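2. Planning the purchase of a two-arm station

Read this section before you send the order form to Sedgwick. Most delays come from small items which were not in the budget.

1. Measure the table. Both arms must be able to reach the same bin without touching each other.

2. Decide the grippers. One parallel gripper for each arm is enough for bin work. Order 2 spare sets of fingers at the same time, as later delivery can take 27 days.

3. Plan a side table for the power supplies and adapters. It is a separate line in the quotation and is often forgotten.

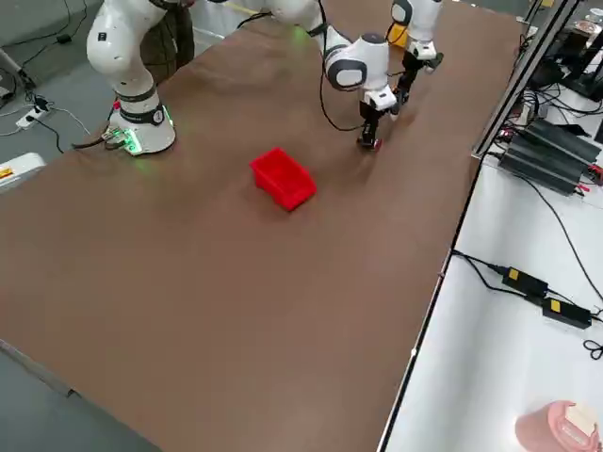
4. Count your wall outlets. Each arm, each gripper and the control computer need their own power. If you have fewer than 8, ask an electrician for a price now.

5. Add some 23 percent to the total for cables, brackets and bins.

Note: The Luketti support plan is paid yearly. Put it in the running costs and not in the purchase cost.

Caution: Do not order the arms before the table is approved for their weight. Returned arms are accepted only in unopened boxes.

For questions about a quotation, please write to Chelsea Fairclough in the sales office before Wednesday noon. Answers are sent in the same week.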